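PRESS RELEASE - for immediate use

Brilside Meals scheme to reach 805 homes from April

Lunch club and home delivery service takes on second kitchen at Stomeck

Brilside Meals, the hot lunch service for older people living alone, will open a second kitchen at Stomeck in April. Deliveries go up to 805 homes. Waiting list for the northern villages closes as a result, everyone on it gets a start date by post.

The new kitchen is in the old Rantala bakery on the Stomeck road. Lease signed, ovens in, extractor passed its inspection last month. Cooking starts 7am, first vans out by 11.30. Menus stay as they are for now, two choices of main and a pudding, soft options on request.

"We have been turning people away and I hated it," said Kristine Gatchalian, who runs the service. "Stomeck lets us say yes. It also means food that has been in a van for 20 minutes instead of an hour, and you can taste that with fish."

Price per meal does not change. Anyone already paying by the month need do nothing. 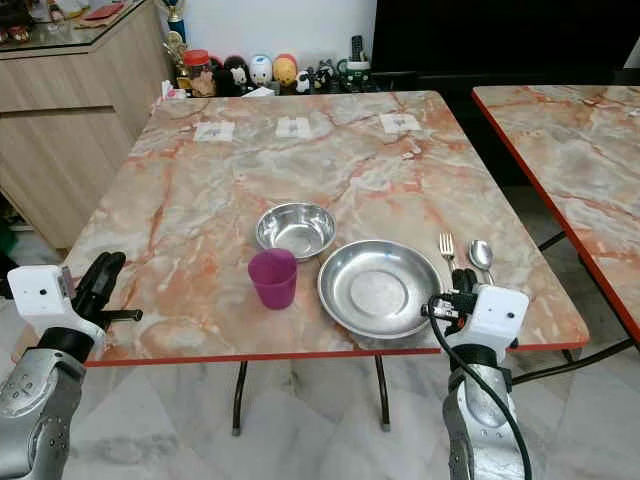 Alongside the deliveries, the sit-down lunch club moves into the front room at Stomeck, where the bakery shop used to be. Doors 12 noon, food at 12.30, tea after. Members asked for proper places to be laid, no trays, and that is how it will run. A place is a steel plate and a small steel bowl, a fork and spoon to the right of the plate, and a plastic cup in a strong purple that is easy to spot for anyone whose sight is going. Knives on request from the hatch. Members who prefer their own mug can bring it, please put a name on the bottom.

The club has room for more people from the Stomeck side. No need to be a delivery customer. Carers eat at the same price.

Transport: the Imico minibus will do a lunch run, 4 pick-up points, timetable to follow once the roadworks by the bridge are sorted. Seats must be booked the day before. The bus has a lift and takes 2 wheelchairs.

Kenneth Belmonte, head cook, moves across from the Brilside kitchen to set up the new one. "Same gravy, bigger pan," he said. "I've asked for a second potato peeler and I am told its on order."

Drivers are still needed for the northern round. Own car not required, clean licence is. Mileage is paid for those who do use thier own. Shifts finish by 2pm.

Diets: diabetic, gluten free, vegetarian and halal meals all carry on, all from Stomeck. Let the office know of any change by noon the day before.

ENDS

Notes for editors

Brilside Meals delivered 2408 lunches last month from its present kitchen.

Kristine Gatchalian and Kenneth Belmonte are both free for interview, mornings are bad for Kenneth.

Press visits to the Stomeck kitchen by arrangement with the Brilside Meals office. Flat shoes please, hair nets provided.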